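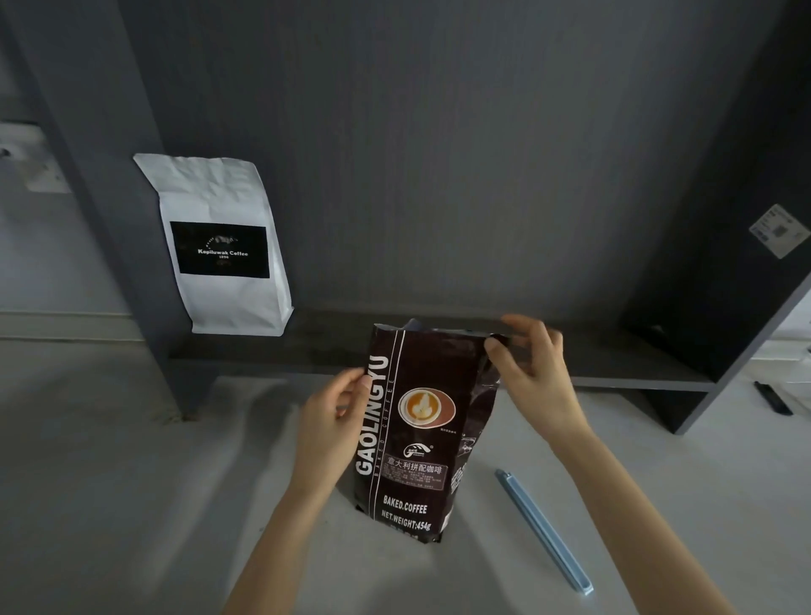 Right, hello. Phones on silent, please, and if you've come for the pottery talk, it's the next room along.

(Wait for the shuffle.)

So I've been doing comedy duos for a long time, mostly as the less funny half, and I want to talk tonight about the straight man. The feed. The one who says "You did what?" and gets no laugh for it. I love them and I think they get a rotten deal.

I always start with Sumer, and I can see some of you bracing already. There's a joke that comes up in every history of comedy about somebody walking into a tavern, and no one can agree why it's funny. My theory, which no scholar has ever backed, is that half of it is missing. Somebody wrote down the punchline and left the feed off. 3000 years later and more, we're all stood here going "Eh?"

PAUSE. If that gets nothing, go straight to Parnell.

Parnell was the double act I was in for 2 years. It was the name of the act and also of the street we rehearsed on, so you can see how much thought went in. We did a sketch about a man returning a kettle. I had one word, "Receipt?", and I said it 10 times. I thought I was wasted in it! Then one night I lost my voice, we did it without me saying anything, and the whole thing died. It was just a man shouting about a kettle. 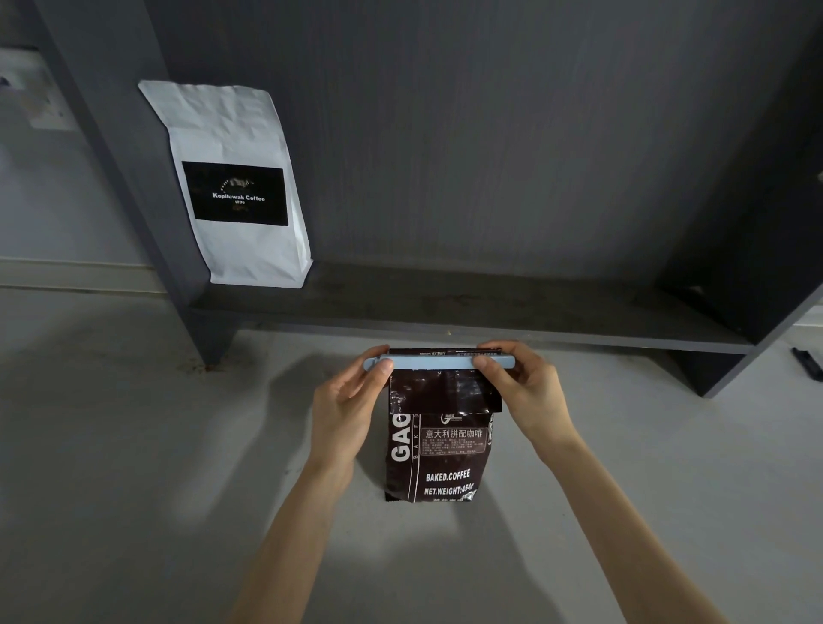

Closing up the coffee with a bag clip

Then the timing bit. Do the kettle lines twice, once quick, once with the gap. Don't rush the gap. I rushed it at the Charbonneau in February and it sounded like I'd forgotten my words (I had, a bit).

What I want people to hear is that the feed sets the speed. If I come in early, my partner has to chase me. If I come in late, the room has time to guess.

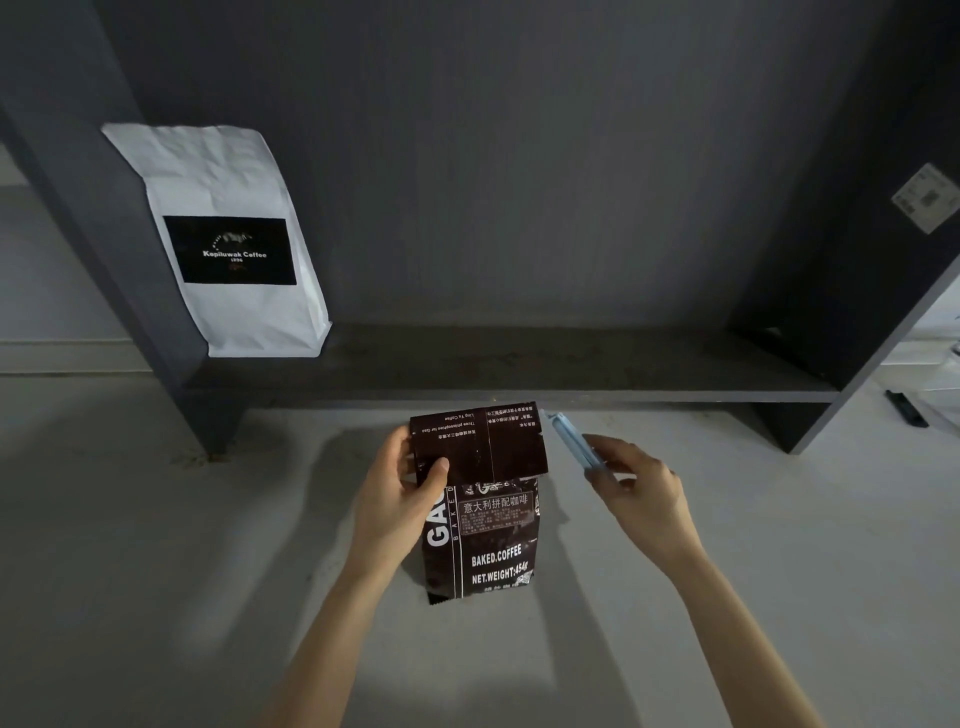

And the guessing is what kills you, because once the front row has got there they stop listening and start looking pleased with themselves. So you leave the gap just short of that. I can't give you a number for it. I've tried counting in my head and then all I'm doing is counting.

Next, Brutness. That's the sketch night I help run, above the chip shop, and we have a rule there that every pair swaps roles for 3 minutes at the end. People hate it. The loud ones go very quiet. But I've seen pairs go home and rewrite the whole act after it.

Get two people up here now. Ask for a pair who came together. Lines are on the card, the returning-a-kettle ones, and if they giggle let them giggle – then swap them over and run it again.

Questions after that. Somebody will ask whether you can be a straight man on your own. Yes, sort of, say the thing about arguing with the microphone stand.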